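Glass night at the Zukport robotics club

They meet on Sunday afternoons above the old Kunness print works, and by the time I get there somebody has already dropped a tumbler. Not the robot. A person.

"That's the third this term and the arm's done none of them," says the club leader, sweeping up. She asks me not to use her name as the members do the work and she mostly does the biscuits.

The club has 17 members, the youngest still in school, the oldest retired from the buses. Their entry for the Masten Cup in August is a robot that puts drinking glasses away on a stand, hung by the foot. Sounds easy. It isn't.

"Glass is horrible," says the student who writes most of the code. "The camera looks straight through it. You get a bit of rim, a bit of shine, and the rest is table."

So they collect practice runs. One person steers the arm by hand, the computer records it, then everyone swaps. They want 400 good ones before the Cup and have 140. A run takes a few minutes when it goes well - longer if there's an argument over whether it counted.

Team name is Nieto, after a cat. Budget is small. The glasses come from charity shops, never more than 50p each, and no two boxes match, which the coder says is a good thing and the retired bus driver says is a pain in the neck.

I ask what the hardest part is. "The stand," he says straight away. "All them curls. You've got to come in at the right angle and teh fingers are wide, so you can't see what you're doing half the time." 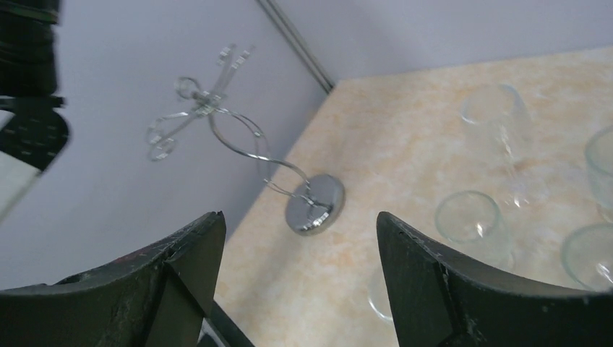

"And you can't squeeze," he goes on. "With a wooden block you just grab it. With a glass you've got to creep up on it, close a bit, stop, close a bit more. I've started doing the washing up like that at home."

Do they think they'll win? Shrugs all round. Last year they went out in the first round with a loose cable.

"I'd like it to hang one glass with people watching," the student says. "Just one. Then we'll see about the rest."

New members welcome, no experience needed, bring a mug becuase the club ones are all taken.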